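Call for Participants: Student Robot Project at the Serow Workshop
May 25, 2020
By the Naltine Robot Club

The Naltine Robot Club is looking for new students for its kitchen project, which starts again in December. We have four places. The project is open to students of any department, and also to people from the town who are older than 16 and can come regularly.

The project is called Choo. In Choo, we try to teach a robot with two arms to do small jobs in a kitchen: to take a cup, to turn it, to give it from one hand to the other, to put it in the dishwasher. These are jobs a child can do, and for us they are very difficult. A cup is smooth and light, and if the two hands do not agree about where it is, it falls. We have been working on the cup for most of this year and we would like to go on to plates.

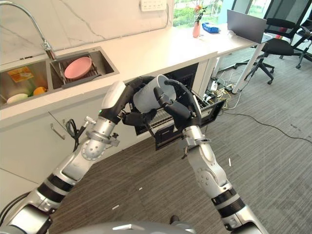
You do not have to know programming before you come. In the last group, two people had never written a line of code, and they became very good at operating the arms by hand, because they were patient. What we ask is that you come to the meetings, that you write down what you did, and that you tell the others when you broke something. Things do break, and we have a drawer with spare fingers for this reason.

What the work is like

Each participant chooses one of two groups, but you may change after the first month.

The operating group guides the robot through a task many times. Each attempt is saved, and afterwards the group watches it and decides if it is good enough to keep. At the moment we have 1277 saved attempts, and we want to have many more before the student competition at Rusach. This work is slow and it can be boring. Please think about this before you apply. On the other side, you will learn to see small differences, for example when a finger comes to the cup too early, or when the wrist turns more than it should.

The hardware group takes care of the grippers, the cables and the cameras at the wrists. You will learn how to change a finger, how to tighten the small screws without damaging them, and how to lead a cable so that it does not catch on the arm. You will also write the checklist which the operating group uses before each session. The old checklist is too long, and people skip the second page.

Both groups meet together once a week for 2 hours. We look at recordings, we talk about what went wrong, and somebody usually brings food. The language of the meetings is English, but for many of us it is the second or third language, so please do not worry about mistakes.

The wrist cameras need a special word. From the wrist, everything looks large and strange, and a new person often cannot say what is on the screen. It takes some weeks to get used to it. We practice with ordinary objects and we let everybody guess – this is usually the most cheerful part of the evening.

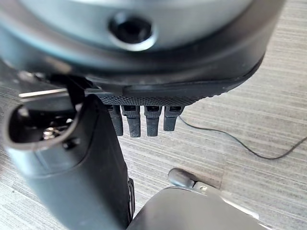 One member of the last group wrote to us that the first month was harder than expected, that many evenings ended without a single good attempt, and that it would still be an easy decision to join again. The same letter asked us to tell new people to wear shoes they can stand in for a long time, so we are telling you.

What you get

Participation is free for students. Other participants pay 40 dollars for the whole period, and this money goes to spare parts. We cannot pay a salary and we cannot pay for travel to our workshop. If the team goes to Rusach, the club pays the entry. Students who need a certificate for their department can get one after they have handed in their notes.

How to apply

Please send us one page in your own words. Tell us what you study or what work you do, which group you prefer, and one thing you repaired or tried to repair. It does not matter if the repair was successful. Please do not send a list of grades, we will not read it.

You can leave the page in the club's mailbox at the entrance of the Serow Workshop or send it to the club by e-mail. We answer every application. Before we decide, we will invite you to one meeting, where you can try the arms yourself and ask the present members anything you want. If you need a step-free entrance or a chair at the operating place, write it on your page and we will prepare it.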